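Jan 6, 2021

So the Steltby ridge plan is finally out, all 37 pages of it, and I read the whole thing in one sitting with a pot of tea (my idea of a wild night!). If you've ever huffed up the back side with me, you know I have opinions about that hill.

The big news is a loop trail along the top, plus a mountain bike track on the quarry side run by a private outfit. I'm all for the loop. The bike track I'm less sure about – it crosses the old footpath in two places, and Inna Kostiuk, who walks her dogs up there every morning, is already writing a letter.
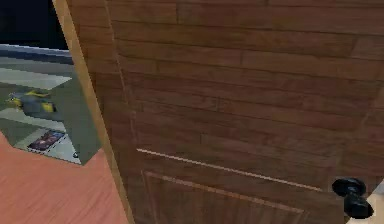 Where will everyone park?

The plan puts a gravel lot with 40 spaces at the Yáñez Road end, and nothing at all at the south gate.

Forty sounds like plenty until you remember last summer, when cars were lined up past the water tank by breakfast. I'd take a shuttle from town over a bigger lot, but there's only one line about buses in there, way in the back.

Comments are open until the end of February. I'm sending mine this week, mostly about shade and benches, and also a toilet. Please, a toilet.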